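Friday, late

Finally got two solid hours on the arm tonight! Work kept me until nearly seven and then I ate cereal standing up at the counter and went straight to the computer, which Reet says is no way to live. She may be right. But I have been carrying this sorting job around in my head all week and I wanted to see it move.

So where I left off: the arm in the simulator was doing that awful twitch every time the wrist came over the tray. I had blamed the wrist joint, and then I blamed the Poduval planner (sorry, Poduval), and tonight I went line by line through the joint file and found I had typed one of the limits in degrees when every other number in there is radians. One number! I said a word out loud that woke the dog.

After that I rebuilt the table layout. I moved the tray in closer, dropped the little parts next to it, and gave the big green box the right side of the table, with the arm coming up from behind it. I left the room how it was. I did spend longer than I should have on the floor tile back in the spring and I still like it.
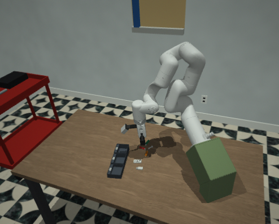 Tonight's table in the sim, gripper down by the small parts.

The tray has three compartments, and the plan is colored parts in one, metal bits in another, and whatever I can't make up my mind about in the last. Fraser thinks the third one will end up holding everything. He has seen my real bench, so fair enough.

What I'm chewing on now is the shadow. The arm throws a big dark patch right across the table, and the gray metal-looking piece is sitting inside it. I can pick it out because I know where I put it. I'm much less sure the Sinanska vision code will. I could just turn the shadows off, but the real basement has one bulb and a window well, so I'd only be fooling myself. I think I'll leave them on and move the light a little between runs -- more work, but I'd sooner have the trouble now.

Set up a batch of 330 runs before I came upstairs. The fan is going like a hair dryer down there.

Fraser is coming by on Sunday with the Trukon motor drivers, so we might get the real shoulder joint turning before November is out. He paid for them, so I owe him 16 dollars plus dinner. Need to clear off the bench, find the good crimper, and ask Reet if she still has that box of heat shrink in her car.

Also the furnace filter. Third time I've written that down.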